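Setting Up Your Allness Channel Box: Part 2, Finding and Sorting Your Channels

By now your Allness box should be plugged in, the little light on the front should be green, and you should have a picture on the television asking you to choose a language. If you don't see that yet, go back to Part 1 and check the cable between the box and the TV, paying special attention to which input the television is set to. We'll wait for you!

This part covers the channel scan, your favorites list and the program guide. Set aside a bit of time for it – the scan runs on its own, but you'll want to be nearby when it finishes so you can answer a question or two.

Before you start

Have the remote handy with its batteries in, and make sure the antenna cable is screwed on by hand until it feels snug. Please don't use pliers. The connector on the back of the box is small and we have replaced a good many of them.

Running the channel scan

1. Press Menu on the remote, go down to Channels, and press OK.

2. Choose Antenna or Cable. If you picked the wrong one, press Back and choose again; nothing is saved until the scan begins.

3. Type in your ZIP code with the number keys. The box uses it to match the stations it finds with the right network names, so you'll see the name of your local affiliate in the guide and not only a string of call letters.

4. Select Full Scan and press OK. A full scan takes roughly 17 minutes. The bar may seem to sit still for a while near the middle, and that's perfectly normal.

Caution: Do not unplug the box or press the power button while the scan is running. If the power does go out, let the box restart by itself and begin again from step 1.

5. When the scan is done, you'll be asked whether to keep weak stations. We suggest saying Yes the first time. You can always hide them later, and a station that breaks up in the afternoon sometimes comes in nicely in the evening.

Note: Many local stations carry more than one program service on the same channel. They show up with a dash, such as 27-1 and 27-2, and the second one is often where you'll find the older sitcoms, the westerns and the late movies. Lots of people never scroll that far, and it's a shame!

Making a favorites list

6. Press Guide, move to a channel you like, and hold down the OK button until a star appears beside its name.

7. Do the same for each channel you want. The list holds up to 112 channels, so there's no need to be stingy.

8. Press the yellow button to switch between All and Favorites. If the guide ever looks as though half your networks have vanished, try the yellow button before anything else – it's the most common call we get. 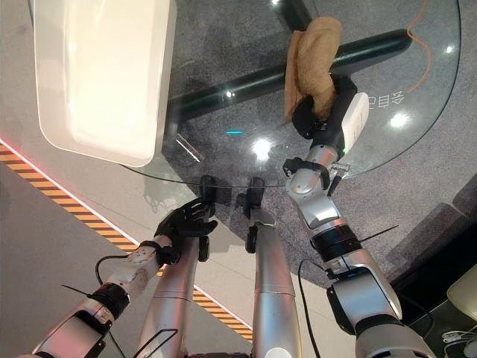 9. To change the order, open Favorites, press the blue button, and use the up and down arrows to slide a channel where you want it. Press OK to drop it into place.

Keeping the guide up to date

10. Go to Menu, then Guide Settings, and turn on Nightly Update. The box will collect the new listings while you sleep, provided it's left on standby and isn't switched off at the wall.

11. Run a fresh scan whenever a station tells you it's moving to a new frequency. Your favorites are kept, although a station that has moved may need its star put back.

Note: Listings for local sports and special events can change at short notice. If a show you were hoping to record runs late, add extra time under Record Options before it begins.

Part 3 explains recording and the parental lock.

Guide text revised Sep 29, 2018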